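Filed under: Mobile, Updates, Audio

Ziromeck is finally turning on offline podcast sync for its older phones, the company said in a short forum post Wednesday morning. The update goes out in stages and covers the Grorkmont 3 and both sizes of the original Grorkmont. Newer models have had it since launch.

Quick refresher if you skipped the whole saga. The Fliketti app comes preloaded on every Grorkmont phone, and on the newer ones it can pull episodes down overnight over Wi-Fi and keep them on the phone. Older handsets got the same app but with the download button grayed out. Owners complained. A request thread on the Ziromeck forum ran to 618 replies before a moderator locked it in January.
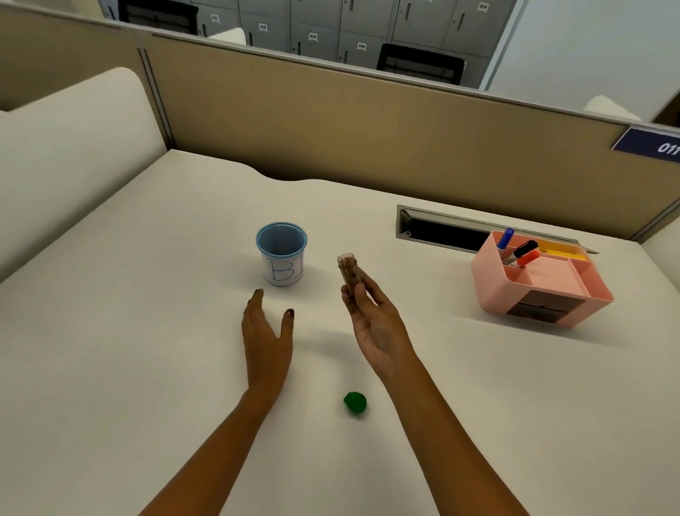
The update is 157 MB and shows up under Settings, then System, then Updates. You'll want some free space too — Fliketti sets aside 300 MB for episodes by default, and you can raise that in the app. No word on a upper limit. Memory card storage is not supported at launch, which will sting for people who bought the base model precisely because it has a card slot.

Also in the release notes: a fix for the bug where playback speed reset to normal after a phone call, plus a new sleep timer. Battery numbers aren't mentioned anywhere. We asked Ziromeck if overnight sync will drain older batteries faster and will update this post if we hear back.

One catch. Phones sold through Ugwu, the prepaid carrier, won't get the update right away. Ugwu does it's own testing before anything goes out, and its support page still lists the previous version as current. Unlocked phones first, then everybody else. Ziromeck's post gives no date for the carrier models, just "soon." Last time that meant most of a summer.

If the update isn't showing yet, checking by hand seems to work for some people in the forum and not others. Rollout is by region, so probably just wait. Sideloading the new Fliketti app alone won't do it — the download button stays gray until the system update is on the phone.

We use cookies to remember your settings and measure traffic. By continuing to browse you agree to our cookie policy. Accept | Manage choices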